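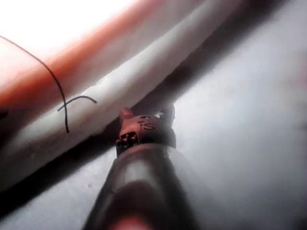 Home | News | Buildings | Archive | Contact

Hard water and the Tallinton heating circuit
By Haziq Osman, December

The annual inspection of the Tallinton heating circuit found limescale in both plate heat exchangers. The mains supply is hard, and the circuit has been topped up more often than it should have been. Every top-up brings in fresh calcium, which settles on the hottest surfaces first.

Saodah Raju's log shows 700 litres added over the heating season. A sealed system of this size should need very little. The loss was traced to 2 weeping valve glands on the second-floor branch — both have been repacked.

The exchangers will be isolated one at a time and flushed with a mild acid cleaner, then rinsed until the pH of the outflow matches the supply. Hot water will stay on, though recovery will be slower between 9 in the morning and noon. Radiators are on a separate loop and are not affected.

A Sullex softener will be fitted on the fill line after the flush. The inhibitor dose has to be checked again at that point, as softened water can be harder on aluminium parts.

Please report cold taps running warm, or any drop on the plant room gauge, to Mawuli Kpodo at the site desk. Pressure readings go up on the board outside the plant room.

2 comments | Share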